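Nima Pakzad runs demonstration collection at Pemau, which trains manipulation policies for packing and sorting. The job is to produce recordings in which a person drives a robot through a task from start to finish, so that a model can later be fitted to the motion. We spoke on 7th November, between two collection sessions.

Pakzad came to the work from machine tool calibration and still talks about it in those terms. An operator, Pakzad says, is a source of signal and a source of noise, and most of the effort goes into telling one from the other.

"People ask how many demonstrations we have. I would sooner tell them how many we kept. For one bag task we recorded 300 and the review threw out a good part of them. The usual fault was hesitation. The operator stops to think, the arm stops with them, and the policy learns to stop there too."

Pemau uses two methods. In the first, called hand guiding, the operator takes hold of the arm and moves it while the joints are compliant. Pakzad considers this adequate for reaching and placing, and poor for anything that involves fingers. The forces the operator applies end up in the recording, and the operator's own body gets into the camera views.

The second method is remote control. The operator wears gloves and a headset, and the wrist pose and finger angles are mapped to the robot. The mapping layer was written at Plarnata and has been changed many times since. Human fingers and robot fingers differ in length and in where they bend, so a pinch that closes for the operator may leave a gap at the other end.

"We tune for fingertip distance first and joint angle second," Pakzad said. "It looks less natural on the robot. It grips better."

Delay is the other concern. Operators will tolerate a fixed lag, and after a day or so they stop mentioning it. A lag that varies makes them overshoot and then correct, and the correction shows up in the data as a small hook at the end of the reach. Pakzad's group now buffers the command stream to keep the lag constant, even though this makes it longer.

Soft goods take the most operator time. A box has a small number of sensible grasps. With fabric, the hand has to gather enough material to hold before the arm lifts, and the glove gives no sense of how much has been gathered. Operators work by eye. New ones are asked to practice the grasp alone, without a lift, until the approach is the same from one attempt to the next.

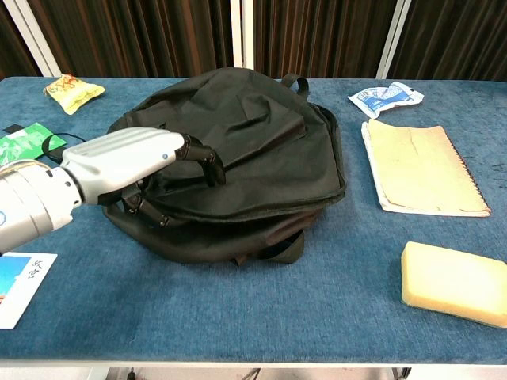
According to Hosseinzadeh, the lack of touch is overstated as a problem, and a steady operator with a good view will outperform a distracted one with force feedback. Pakzad agrees in part. Pemau tried vibrating pads in the glove fingertips for more than 3 weeks and found that contact came earlier but that the grip force was no more consistent. The pads were removed.

Clutter on the table is left in on purpose for part of each batch. "If the surface is always clean, the policy treats a clean surface as part of the task," Pakzad said. Items are moved between episodes, and the target is turned by hand to a new angle.

Labeling is done by 2 reviewers working separately. Each marks the start of contact, the end of the grasp and any slip. Where they disagree, the episode is set aside and the operator is asked what was intended. Pakzad would like the operators to mark slips themselves with a foot pedal, and a trial with the Prindeo recorder is planned for December.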